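Romow Prize for Short Fiction: progress report to the Czerwiński Fund

Last updated: April

Entries closed with 3165 stories received. First reading is complete for all but 60, which are with the Lisolville readers. Seven judges have been appointed. The longlist will hold 17 titles.

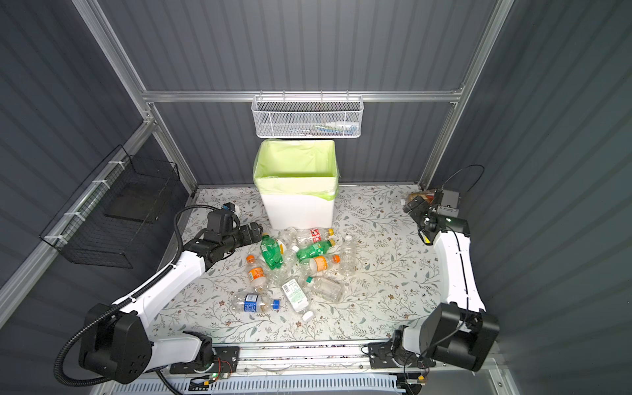

Lined bin and hanging mesh basket.

Spending is within the agreed budget. Printing of the anthology has moved to Prellthorpe at the same unit cost. The contract with the translator is still unsigned; a revised draft went out this month.

Hubert Sowa, prize administrator

We use cookies to improve this site. Accept / Settings

Related items
Rules of entry
Judging timetable
Previous report to the Fund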